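Homport 자동화 연구실 공식 계정
2020-03-08

양팔 로봇 작업대에서 발생한 그리퍼 개방 불량 및 비상정지 지연 건에 관하여 현재까지 확인된 내용을 알려 드립니다. 글이 길어 여러 개로 나누어 게시합니다.

1/
해당 작업대는 Munar 과제에서 소형 부품 정리 작업을 반복 시험하는 설비입니다. 책상 위에 흩어진 작은 부품을 집어 트레이에 옮겨 담는 작업이며, 두 팔이 작업 영역을 나누어 움직입니다. 제어 소프트웨어는 Shiferaw에서, 작업대 골조와 배선은 당 연구실에서 담당하고 있습니다.

2/
이상은 연속 시험 969회차에서 처음 보고되었습니다. 왼쪽 팔이 부품을 트레이 위까지 옮긴 뒤 그리퍼를 열라는 명령을 받았으나 손가락이 끝까지 벌어지지 않았습니다. 부품은 손가락 사이에 끼인 채 남았고, 제어기는 이를 정상 완료로 기록하였습니다.

3/
제어기는 동작이 끝난 것으로 판단하고 다음 부품을 집으러 팔을 이동시켰습니다. 이 과정에서 끼어 있던 부품이 책상 면에 눌렸고, 손목 관절의 전류가 상한을 넘었습니다. 담당자가 즉시 비상정지 버튼을 눌렀습니다.

4/
문제는 그다음이었습니다. 오른쪽 팔은 버튼 입력과 동시에 멈추었으나 왼쪽 팔은 약 2초 동안 움직임을 계속하였습니다. 인명 피해는 없었으며 설비 파손도 없었습니다. 그러나 비상정지가 한쪽 팔에만 제때 적용되었다는 사실은 그 자체로 중대한 안전 사안이며, 당 연구실은 이를 그리퍼 불량보다 무겁게 보고 있습니다.

5/
작업대의 배치와 두 팔의 위치 관계를 참고하실 수 있도록 사진을 함께 올립니다.

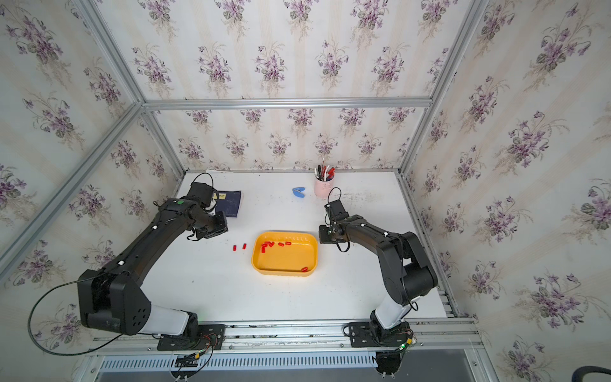

양팔 작업대와 부품 트레이. 붉은색 소형 부품 일부는 트레이 왼쪽 바깥에 놓여 있음.

6/
그리퍼 개방 불량의 원인부터 말씀드립니다. 그리퍼를 분해한 결과 손가락을 구동하는 기어 축의 고정 나사가 풀려 있었습니다. 모터는 명령대로 회전하였으나 축이 미끄러지면서 손가락에는 회전량의 일부만 전달되었습니다.

7/
제어기가 이를 알아차리지 못한 것은 개방 여부를 모터 쪽 엔코더 값으로만 판정하였기 때문입니다. 손가락의 실제 위치를 확인하는 절차는 없었습니다. 지난 11월 Skarnadau에서 납품받은 그리퍼로 교체할 당시 이 판정 방식을 다시 검토했어야 하나, 기존 설정을 그대로 옮겨 썼습니다. 당 연구실의 과실입니다.

8/
비상정지 지연의 원인은 배선과 소프트웨어 양쪽에서 확인되었습니다. 오른쪽 팔의 정지 신호는 안전 릴레이를 거쳐 구동 전원을 직접 차단합니다. 왼쪽 팔은 정비 중 임시로 변경한 배선이 원상 복구되지 않아, 정지 신호가 제어 컴퓨터를 거쳐 전달되고 있었습니다.

9/
그 시각 제어 컴퓨터는 과전류 경고를 기록하느라 통신 처리가 밀려 있었고, 정지 명령은 대기열 뒤쪽에서 처리되었습니다. 평상시 점검에서는 지연이 드러나지 않았습니다. 점검은 팔이 멈추어 있는 상태에서만 이루어졌고, 두 팔이 동시에 부하를 받는 조건은 점검 항목에 없었습니다.

10/
현재까지 완료한 조치는 다음과 같습니다.
왼쪽 팔의 정지 배선을 안전 릴레이 직결 방식으로 복구하였습니다.
풀린 고정 나사를 교체하고 풀림 방지제를 도포하였으며, 반대쪽 그리퍼에도 같은 작업을 하였습니다.
임시 배선 변경 시에는 작업대에 표찰을 걸고, 복구 확인 서명 전까지 구동 전원을 넣지 않도록 절차를 개정하였습니다.

11/
배선 복구 후 두 팔을 동시에 움직이는 조건에서 비상정지 시험을 20회 실시하였고, 모든 시험에서 양쪽 팔의 구동 전원이 버튼 입력 즉시 차단되었습니다. 다만 이 시험은 부품을 쥐지 않은 상태에서 진행한 것이므로, 이것만으로 재가동을 승인하지는 않습니다.

12/
남은 조치는 3건입니다. 손가락 위치를 별도로 측정하는 센서의 추가, 과전류 발생 시 제어기가 스스로 동작을 중단하는 기능의 적용, 부하 조건을 포함한 정기 점검표의 개정입니다. 앞의 두 가지는 Shiferaw와 일정을 협의하고 있습니다.

13/
세 조치가 모두 확인될 때까지 해당 작업대의 무인 연속 시험은 중단합니다. 부품 파지 시험이 꼭 필요한 경우에는 담당자 두 명이 입회하고, 그중 한 명은 비상정지 버튼 앞을 떠나지 않는 조건으로만 허용합니다. 팔의 속도 또한 정비 모드 상한을 넘길 수 없습니다.

14/
과제 참여 기관에 요청드립니다. 동일 계열의 그리퍼를 사용 중이라면 전원을 차단한 상태에서 손가락을 손으로 가볍게 벌려 보시고, 모터가 따라 돌지 않은 채 유격만 느껴질 경우 사용을 멈추고 고정 나사를 확인하여 주시기 바랍니다. 정지 회로가 제어 컴퓨터를 경유하는지도 배선도가 아닌 실물로 확인하여 주십시오.

15/
969회차 이전의 시험 기록 가운데 '정상 완료'로 분류된 항목도 다시 검토하고 있습니다. 같은 판정 방식이 적용된 기록이므로, 부품이 실제로 놓이지 않은 회차가 섞여 있을 수 있습니다. 검토가 끝나기 전까지 해당 성공률 수치의 인용을 삼가 주시기 바랍니다.

16/
참여 기관과 관계자 여러분께 심려를 끼쳐 드린 점 사과드립니다. 재검토 결과와 센서 추가 일정은 확정되는 대로 이 글타래에 이어서 게시하겠습니다. 점검 중 유사한 증상을 발견하신 기관은 작업대 번호와 발생 당시의 로그를 첨부하여 과제 공용 창구로 알려 주시기 바랍니다.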